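Clostside Front Hall Project: progress report to the Pawlak Fund
19 December 2020

Hello again, and thank you for being so patient with us since October! Things went quiet while we waited on the floor, but it's down now and I've got plenty to tell you.

First, the money. Of the 1,000 you gave us for the key corner we have 90 left, and I'd like to hold on to that for proper fixings (more on those in a minute). The marble tile came from Bakavley and went down without any trouble. I was worried it would be too much next to the board, with all that orange and rust veining, but I've grown very fond of the pair of them.

Now the keys. You'll remember the old system, meaning a drawer at the Arar end of the building and a lot of rummaging. We had 19 keys in there and 4 of them didn't open anything we own. I've tried every one in every door, which took me over a week of lunch breaks, and the leftovers have gone. What's left is being sorted into bunches, and the bunches are going up on the marble-patterned board, where people can grab them on the way past. 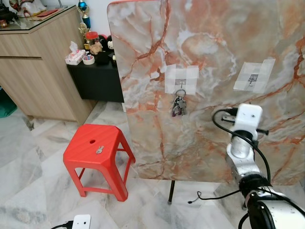
The key board on its stand, one bunch up and the second hook free. The single silver key is on the red stool.

The hooks are only taped on for now, with strips crossed over each other. I wanted to try out the height before we did anything permanent to the face of the board, and I'm glad, as two people have already asked for them lower. The plan is to settle that in the new year and then spend the 90 on something sturdier. I'd also like a label over each hook, so a bunch goes back where it came from.

Still on my list: the side table. It has become the place where everything lands (tissues, tape, the jar with the red lid, the trophy) and I'd love to get it cleared. The trophy can move to the cabinet if I can make room beside the figurine. No extra cost there, just an afternoon of my time.

One question for you. Would the Fund be happy for us to buy a second stool out of the same 90 if the fixings come in cheap? The red one gets used constantly and I keep having to go looking for it. A quick yes or no by email is plenty.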